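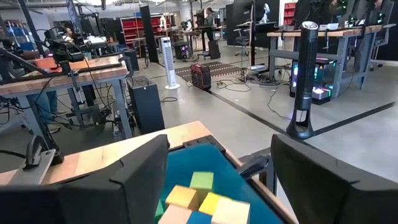 Good afternoon, everybody, and thank you to Morenike Eze for squeezing me in before the coffee. I run the kitting floor at Landholm, and what I'd like to talk about is what happened to our jobs when sorting went over to the arms. Practice for us is toy blocks. We have a bin of them lined in teal-blue, greens and yellows mostly, and I love starting there – everyone in this room knows how to pick up a block, and hardly anyone can tell you how they do it. (Pause. Let them think about it for a second.)

Before the change, a picker on my floor handled up to 3000 small parts a shift. Reach, turn, drop, reach, turn, drop. Ignacio Ledesma did it for years and used to go home and ice his wrist before supper. When we told the crew in May that arms were coming, he was the first one to ask what would be left for him, and I'm sorry to say I had a pretty thin answer ready. 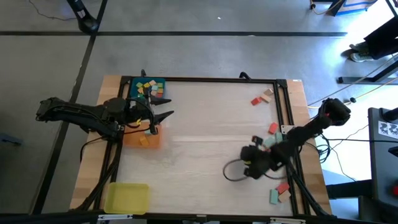

So we went back and wrote a better one, with the pickers at the table this time. We had 40 people on the floor and we kept all 40. What changed is the shape of the day. You spend the morning teaching and checking, you do the odd parts by hand, and you swap stations at 10:30 so the same pair of eyes isn't on the same trays until lunch.

(Skip the Sjöberg story if we're running behind.)
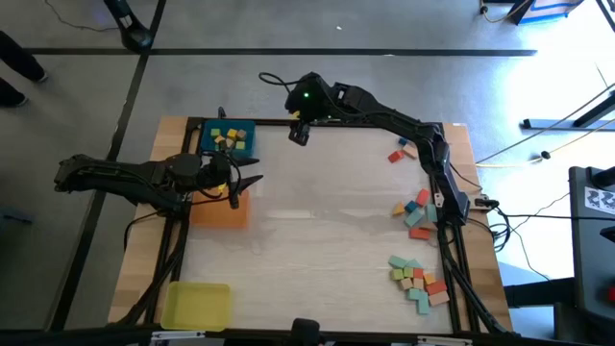 Practice station: two arms, colored bins, blocks still to sort.

Now, the harder part, and please bear with me. Some folks miss the old work. Sebastián Henríquez told me he used to do his best thinking while his hands were busy, and now he has to pay attention all day long and goes home tired in a whole different place. I didn't see that coming. We added a second short break, and it helped some – I wouldn't say it fixed it.

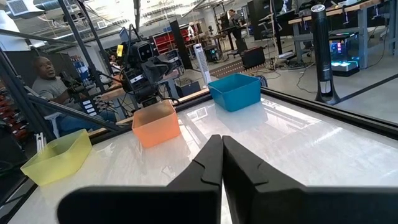
Pay was the other thing. If you're teaching, that's skilled work, and we moved the grade up before the first arm went live. Please do it in that order! Sølve Halvorsen from Nornum will go into the numbers after me, so I'll leave those to him.

Questions. Have the training schedule handy, they always ask about hours.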